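Home Files Data card Issues Licence

# Mukcombe cloth set

700 episodes of cloth handling, steered by hand from the Hongate rig and logged at Stultcombe. 200 are held back for testing.

We'd ask you not to read too much into it. A person at the controls can see a fold coming and slow down; whether a policy copies that or just copies the slowness, we can't tell from this data. Earlier claims that 900 episodes would settle it were ours, and we withdraw them.
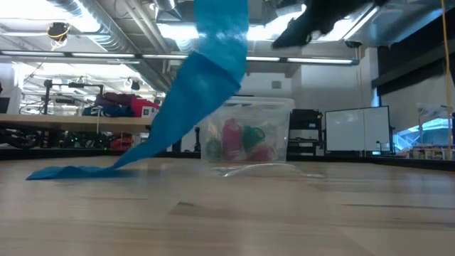

Success labels were given by the same people who did the steering, so treat them as generous. Version 3 drops the Liapis subset, whose time stamps drifted. Don't mix it back in.

Last changed: February 29, 2024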